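夹爪叠毛巾时“抓空却报成功”的排查步骤

发布于2026年6月22日 分类:故障与安全

先说结论:夹爪控制器返回的“已夹持”信号,在布料上基本不能信。如果你的叠布程序靠这一位状态决定下一步,它迟早会拎着空气走完整套动作,然后在日志里写一行“任务完成”。

我们在Zostton工作站上跑毛巾分拣和折叠,三月换了一批指尖,之后开始出这个毛病。集成商Ritby的答复是“视觉标定漂移,请重新标定”。标定重做了,问题照旧。供指尖的Georgiou那边说是布料太软。布料当然软,这台设备买来就是夹布的。下面的步骤是我自己一条条试出来的,没有哪条来自他们的手册。

适用范围:两指平行夹爪,腕部带小相机,工件为毛巾、抹布一类带绒的布。硬质工件不用看这篇。

一、先把设备停下来

不要一边跑一边调。布料误抓最麻烦的后果是拖拽:指尖只带住一层毛圈,手臂按满速抬升,整叠布被拖出台面,或者把旁边的布卷进来。我们有一次布角缠到指根,程序还在执行下一次张合。所以:

1. 切到手动模式,按下急停,确认使能灯熄灭。
2. 用手检查指根和连杆缝里有没有线头或布边。急停没按下之前手不要伸进去,示教器上显示“暂停”不算数。
3. 恢复后把速度限到30%,整个排查过程都保持这个数。

有人觉得低速下故障不复现,想直接跑满速。我不赞成。我们这台低速下照样复现,只是次数少些,多等一会儿就是了。

二、别看状态位,看原始数据

控制器判断“已夹持”的逻辑一般是:手指在到达全闭位置之前停住,或者电机电流超过阈值,就算夹到。夹金属块没有问题。夹布时有三种情况会骗过它:指尖顶在台面上,摩擦让手指提前停住;两指压着绒面滑过去,电流冲一下;只夹到一小撮毛圈,厚度刚好够它误判。

把指间距和电流两条曲线都导出来,采样间隔设成4毫秒。默认间隔太粗,电流尖峰会被抹掉,你看到的是一条很漂亮、没有用处的线。

判断方法:真正夹住布时,电流升上去以后会停在一个平台上;滑过去的只有一个尖,随后回落。如果你的驱动器不给原始电流,只给一个“夹持质量”百分比,那这个百分比也别用,我们见过抓空还显示九十多的。

三、对照腕部相机的画面

曲线只说明手指受了力,受的是谁的力还得看画面。把每次闭合前后的图像按时间戳存下来,和曲线对齐。注意相机和控制器的时钟可能不一致,先对表,不然对出来的结论全是错的。
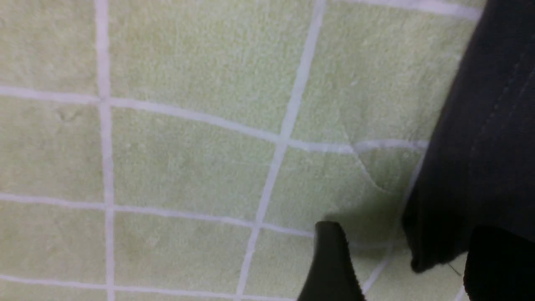

腕部相机视角:浅绿色格纹毛巾,右侧为深色布料,下方是夹爪的两根手指。

看这类画面时我只问几件事。

两指之间是哪块布?浅色毛巾和深色布挨在一起时,分割结果容易把黑色手指和深色布并成一块,抓取点就偏到交界处去了。上图右下角那根手指是虚焦的,跟后面的布颜色又接近,人眼都得多看一下,算法给出的高置信度我不太当回事。

布面有没有隆起?从正上方往下看,平铺的布几乎没有可夹的边。靠一道浅褶去夹,有时能成,有时滑掉,这种成功率不能写进验收报告。

格线能不能用?有格纹的毛巾可以拿格线当参照,比较闭合前后线的走向,局部变弯说明绒面被推动过。但格线不是布边。Ritby的默认参数把强直线优先当成边缘候选,我怀疑相当一部分误抓是这么来的,他们至今没有承认。

四、隔离变量

一次只改一项,每项改完跑13次,逐次对画面记录结果,不要用系统自己的统计。顺序如下:

1. 拿走深色布,台面上只留浅色毛巾。故障明显减少,说明是分割问题,去改模型或者补光。
2. 换成没有格纹的同厚度毛巾。故障减少,说明是边缘检测被图案带偏。
3. 把下探高度抬高一点。故障变成“夹不到”并且能正确报错,说明原来是指尖在顶台面。
4. 换回旧指尖。前面几项都没变化,这一项变了,就拿着数据去找供应商。

我们的情况是第1项和第3项都有份。新指尖比旧的略长,工具坐标没有更新,每次都往台面上压;加上深色布干扰,抓取点选得又偏。两个毛病凑在一起,单独重新标定相机当然没有效果。

五、修改办法

工具坐标按实测指尖长度重填,别抄图纸。我们手上的图纸和实物对不上。

夹持判定改成两段:闭合后先看电流平台,再抬升一小段,停住,拍一张,确认布跟着离开了台面,才允许继续。每次会多花一点时间,Iltthorpe那条线的同行嫌慢没有加,后来他们的布又被拖到地上,这事他们自己处理。

抬升段单独限速,并且加一条力矩上限,超过就停机报警,不许自动重试。自动重试是我最反对的默认设置。第一次没夹好,布的形状已经变了,它还按旧的抓取点再来一遍,缠绕多半就是这样发生的。

深色布和浅色布分开上料。这办法很土,比调分割阈值管用。

六、怎样算修好

供应商喜欢演示连续成功几次就让你签字。我的要求是连续2000次循环,允许抓空,不允许抓空而不报。漏报只要出现一次,计数清零,重新开始。

写这篇时我们还没跑完,中间清零过一次,原因是镜头上粘了绒毛。镜头清洁已经加进每班开机检查表,指根缝隙的检查也写在同一页。

七、几个容易踩的地方

固件升级会把电流阈值恢复成出厂值,升级说明里没有写。每次升级后核对一遍参数。

“软物体模式”打开以后只是降低了夹持力,判定逻辑没有变。别以为开了它就不用做第五步。

日志里的“成功率”统计的是程序走完的比例。要真实数字,自己对着图像数。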